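Notas da célula Osagie, dobragem de roupa. Actualizado 2019-11-08. Quem pega nisto a seguir: ler até ao fim antes de ligar os motores, por favor.

## Antes de ligar

- Corrente desligada no quadro. Sempre. Mesmo que seja só um parafuso.
- Braços em repouso, apoiados. Sem travão nas juntas, caem.
- Mesa limpa. Migalhas e cotão estragam a zona escura da visão.
- Chave sextavada da gaveta da Veerle, devolver á gaveta da Veerle.

As duas bases vão aparafusadas à calha de alumínio da frente. Apertar em cruz, meia volta de cada vez, depois verificar com a mão no cotovelo do braço: se a base mexe, repetir. O braço esquerdo ganha folga mais depressa que o direito, a Annelies Van Damme acha que é da porca em T, eu acho que é do aperto à pressa. Trocar as porcas na mesma.

## Cabos

O que mais avaria. O cabo tem de fazer uma volta larga por cima do pulso, e ao longo do antebraço vai preso com clipes. Volta curta = puxa no conector quando o pulso roda. Volta comprida demais = arrasta na roupa e prende nos botões.

1. Pôr o pulso a fundo para um lado, ver se o cabo estica.
2. Igual para o outro lado.
3. Fixar o clipe só depois disso. Não antes!
4. Correr o programa `volta_lenta` 20 vezes e olhar outra vez.

Em setembro partimos um conector por saltar o passo 2. Ficámos parados à espera de peça da Stekgate.
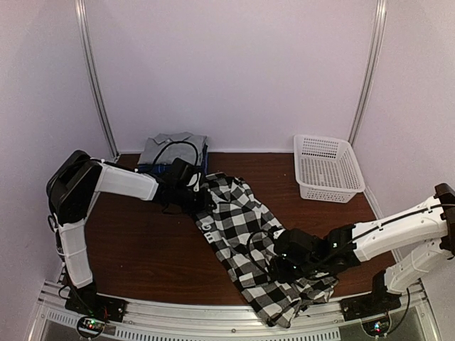 *Os dois braços com a peça aos quadrados; cesto branco atrás à direita, placas com luzes por baixo das bases.*

## Zero das garras

Fechar as garras sem nada no meio. Valor no ecrã tem de dar 16. Se der outra coisa, menu Skodby > garra > zero, e repetir. Guardar!! O software não pergunta.

Depois a altura. A ponta tem de entrar por baixo do tecido sem raspar na madeira. Descer devagar, em modo manual, até a folha de papel de teste prender, e subir um toque. Nesta mesa o desvio anda sempre do lado da calha, por isso testar nesse lado primeiro e no fundo depois.

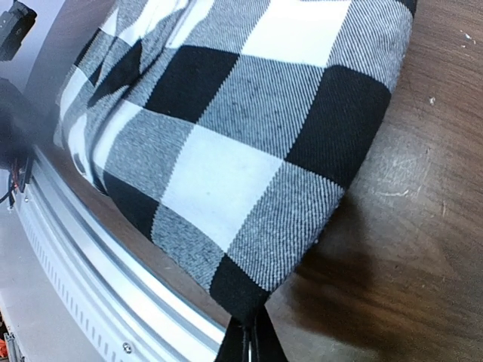 Força de fecho: começar em 62. Com flanela chega bem. Com malha fina baixar, senão fica marca. Se o tecido escorrega não subir logo a força, limpar primeiro as pontas com álcool e deixar secar. Nove em cada dez vezes era isso. O Toon Declercq subiu a força à primeira e empenou um dedo, está na caixa das peças como aviso.

Pontas gastas: trocar o par, nunca uma só. Parafusos pequenos, sem cola de rosca.

## Câmaras

Limpar a lente com pano seco. Apertar o suporte *antes* de calibrar, parece óbvio mas já calibrámos duas vezes com o suporte solto. Rodar a calibração, esperar pelo relatório, erro acima do limite repete-se com outra luz. As luzes do tecto ligadas, estore em baixo.

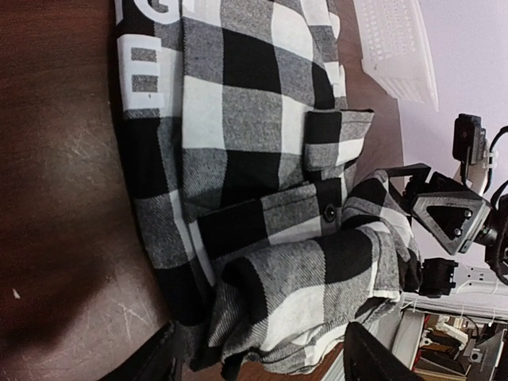
O teste final faz-se com roupa a sério, os panos lisos enganam. Lisos dobram sempre bem e depois chega uma camisa e o programa perde-se todo. Usar uma peça como a camisa de flanela aos quadrados, com a pala do bolso levantada e o punho com botão por cima do tecido amarrotado, é aí que a deteccão de bordos falha se a câmara estiver torta. Se o programa marca a pala como manga, voltar à calibração. Se marca o punho certo à primeira, seguir.

Deixar correr o ciclo completo e ficar ao pé, mão no botão de paragem. Ouvir os cotovelos. Estalido seco = parar e chamar o Joris De Haan. Zumbido ligeiro é normal, sempre fez.

## No fim

- apontar no caderno o valor das garras e o número do ciclo (o último era 139)
- cópia da configuração para a pasta Clurkivside, com as tuas iniciais
- cesto de volta ao canto de trás, se ficar mais à frente o braço direito bate-lhe
- desligar pelo ecrã primeiro, quadro depois

Falta escrever a parte da troca do motor do cotovelo. A Yutong Liang tem as fotos e os binários de aperto, pedir-lhe a ela.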